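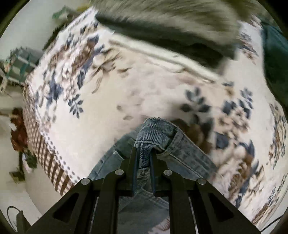
Portfolio for the Flesora student award: one product or three?

katiyar_desk
Hello all. I want to enter the Flesora design award, student section. The rules allow 18 pages. My teacher says to show only my folding lamp. I think three projects show more of me. The entry fee is 200 and I can pay it only one time, so I would like to choose well. Please excuse my English, I check every sentence but some mistakes stay.

lunard1127
One product. The jurors read a lot of entries in a short time. Give the lamp 16 pages and use the last 2 for drawings with measurements.

skevier_b
I do not agree with lunard1127. I entered with a single chair and the written comment was that they could not judge my range. If the section is called "student", they look at the person also.

lunard1127
Was that Flesora or the Skevier prize? The Skevier prize asks for range in its rules. Flesora asks for "a resolved product". I have the text open now.

skevier_b
It was Skevier, you are right. Still I would put one small page about other work at the end.

katiyar_desk
Thank you both. I read the rules again and "resolved product" is there, on the second page. I had understood "resolved" as "finished being made". Does it mean the details are decided?

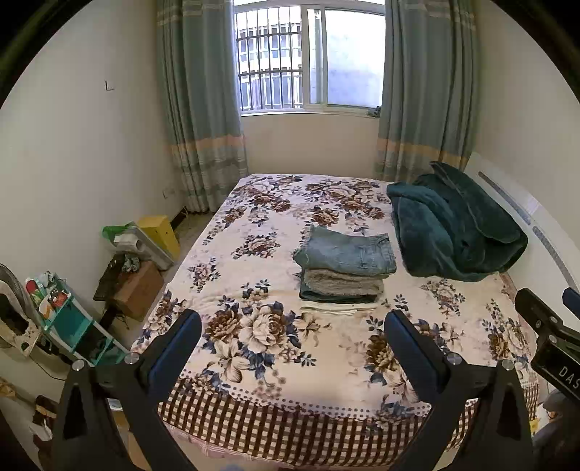 My room, window side

lunard1127
Yes, the joints, the cable, how it is packed, how it is repaired. Show the hinge in a section drawing.

moss_and_ply
I have a different opinion about the drawings. Put them in the beginning. When they come last, they look like homework.

katiyar_desk
The hinge drawing is already good, so maybe I start with it. The deadline is in July. I will post the first pages when the text is corrected.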